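Wednesday, November 30, 2022

Slept badly, came to the workshop early. The heating in the Brallau building was not yet on and I kept my jacket until lunch.

I must write down what I did with the left hand-held gripper before I forget it, as I forgot it in February and then had to open everything a second time. The complaint was from Ngaio. The fingers did not meet in the middle. The right one arrived first and waited, and then the left one came and pushed it. With a soft object you don't notice this. With something narrow and hard, the object turns a little between the pads at the last moment, and the person holding the gripper corrects it with the wrist without knowing.

I put the gripper upside down on the towel and moved the arms by hand. The play was in the left pivot, where the brass ring sits. The screw had turned itself out a small amount. I took it out, cleaned the old thread glue away with a wooden stick, put one drop of new glue and tightened it only until the arm stopped wobbling. Then a quarter turn back. If it is too tight the finger becomes slow and you feel it in the trigger. I did the same on the right side, although the right side was good. Perhaps this was a mistake, I don't like to touch what is good. But I wanted both sides to be of the same age.

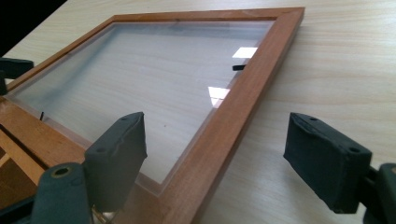

After this I left it to rest for two hours and did the paperwork for Umine, which I had been avoiding. They want the service counter of each gripper written in their own form, and their form doesn't accept a comma. So our 1,774 closings since the last service became 1774, and the page accepted it, and I was happy like a child.

The wires I checked too. One connector had a bent clip and I changed it. I wiped the lens with the blue cloth, not with the white one, the white one leaves hair. Hanyu Wei has now written BLUE on the drawer with a thick pen, so maybe the discussion is finished.

Then the pads. They are fixed with double-sided tape on the inner face of the fingers, and the upper edge is always the first to go. The object comes from above or from the side, it catches the rim, and each time it lifts the rim a little more. After some weeks it looks like the corner of an old schoolbook. I don't know if this really makes the grip worse or only makes me nervous. For the moment I pressed the edges down with the flat side of a ruler and decided to ask for other opinions before cutting new ones. We have 9 pads left in the bag and Adeyemi delivers slowly.

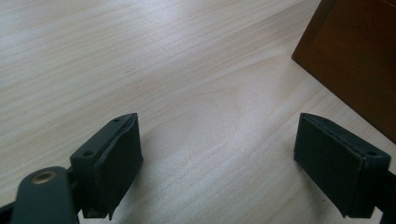

Edeltraud Hofstetter thinks I should not save pads. When I telephoned her she told me that a lifted edge collects dust, the dust goes under the tape, and then one day the whole pad slides down in the middle of a job and you lose a morning. She would change all of them on the same day, left and right, both grippers, and throw away the old ones so that they can't come back. She also said that I was too careful with the glue. I answered that in February I was not careful with the glue. She laughed and said she remembered.

I asked Segundo the same thing in the kitchen and he was for waiting until Friday. So it is one against one, and I am the one who must decide. 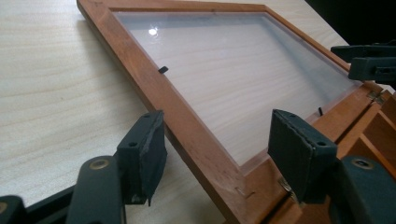
What I want to know is how much of the pad works. We speak of the pad as if all of it touched the object, and I ordered the size according to this idea. With the picture frame the rail is thin, and one finger comes against the outer face of it while the other one is on the opposite side, with the slats. The front of the pad on the left finger is already rough and a little frayed. If I cut the new pads lower, so that they end before the top of the finger, the rim would have less to catch on. I would lose some surface, and maybe this surface was never used. I drew it on the back of the Umine form. I will cut one pair like this and leave the other gripper with the full height, and compare them after 231 closings, a number which I took from the old service sheet and for which I have no better reason.

Things for tomorrow: ask Asnakech where the sharp knife is. Write the date on the bag of pads. Check the left pivot again when the glue is hard, before anybody uses it. Send Wakgate the order for screws, the short ones, and look twice at the length before sending.

Came home late. Ate soup standing up. My fingers still smell of the thread glue, also after soap.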